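Subject: Re: [dunholm-shop] two arms on one bench, do I need to sim it first

On Sunday the Siltthorpe list admin forwarded this:

> Planning a two arm build on the back bench at Dunholm. I have the printed parts but no arms bolted down yet. Is it worth doing the table in sim first or do I just drill and see? Also where do the wrist cameras go, everyone says something different.
>
> Task would be simple, fruit from a bowl to a tray.

Sim first. Please. I drilled first on the Predero bench and have 2 extra sets of holes to show for it.

Quick answers, typing this on lunch so excuse the mess.

My sim table is below, same task as yours – pink bowl, one lime-ish fruit, teal tray. Middle one is the whole table, the other two are close up with the gripper fingers at the bottom.

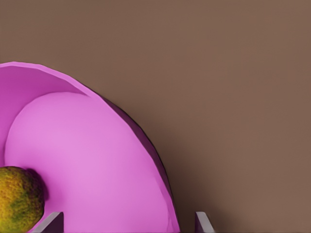
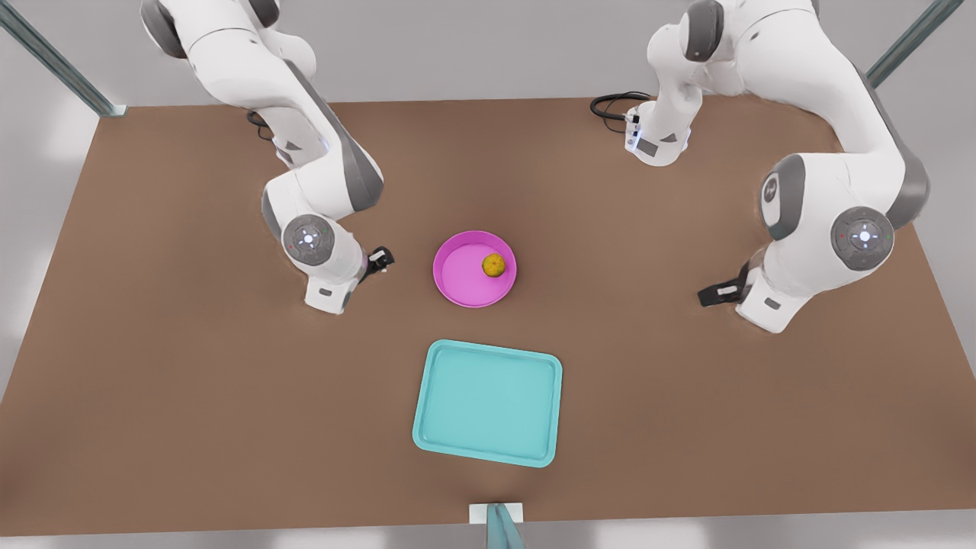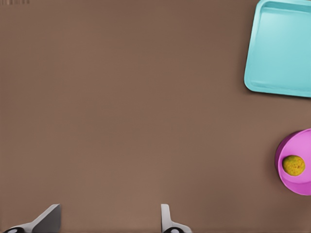 Arm spacing: mine are 92 cm apart, base to base. Went narrower once and the elbows hit on every other handover. Wider is fine until you want both grippers in the middle.

Wrist cams: mount so the fingertips stay in view. You want to see both tips when open, otherwise you are guessing on the grasp. Tilt matters more than distance, I lost a whole evening to that.

Runs: I did 500 in sim with the fruit spot randomized, 141 failed. Most of those were a finger coming down on the bowl rim. Raised the approach hight a bit and havent rerun the full batch yet.

Tray – randomize the angle too, not just the position. Mine was dead square at first and the policy got lazy.

Config is in the Inthanon repo under benches, copy it and change the table size. Dont touch the friction values until you have a real bowl to compare with.

What's the depth of the back bench? If it's the old one with the lip you will need to shim teh bases. Send me the number and I'll put it in the table file tonight.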